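# Arm stalls halfway through closing a drawer, then faults. Gripper or software?

**Posted by Shanthi Wijesinghe** in Home and Hobby Robotics

Hello everyone, and apologies in advance for the length of this. I have a tabletop arm on my kitchen counter with a Huker controller, and I've been teaching it to open and close a small wooden drawer. Opening is lovely. On the close it pushes partway, shudders, and drops out with fault 7. Last Saturday it kept pushing for a good 2 seconds before it gave up, and I didn't like the sound of that one bit.
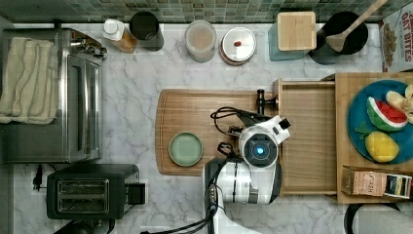 *2 min read · 3 replies*

I've already recalibrated twice and slowed everything down. My neighbour reckons the drawer is to blame, but it slides fine by hand.
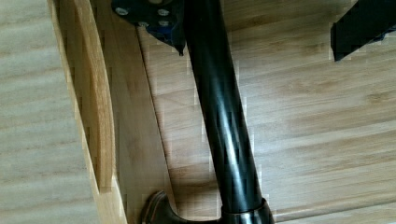 *Wrist camera, close up on the wood.*

**Rezaul Samarakoon**

Fault 7 on mine was a force limit, so I'd leave the software alone for now. I had the same trouble in March and it came down to the angle of the push. Please don't raise the limit to get past it! I did, and cracked a fingertip.
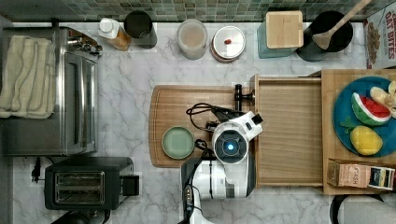
Force faults on a close nearly always start with where the fingers meet the handle. If you push off to one side the drawer twists a little in its runners and jams, and the arm just sees a wall. Your gripper is coming at that black knob on a slant, up and to the right, so I'd start by squaring up the approach. Then try a push with the flat of the closed fingers on the middle of the drawer front - no gripping at all - and see if the fault goes away. Keep a hand near the stop button while you test, and check the cables have enough slack at full reach.

**Malou Ásgeirsdóttir**

could be the firmware, mine was weird until I updated it. Can't remember which version sorry
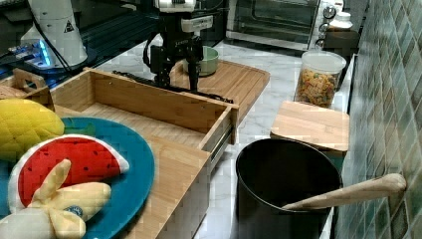

Dilani Siriwardena wrote that she'd agree with Rezaul about the angle, but would look at the runners as well. A bit of candle wax did wonders for hers, and she now has the arm stop and back off as soon as the force climbs, with a person having to press resume before it tries again. She also asked whether the fault comes up at the same spot every time, as that would point to the drawer.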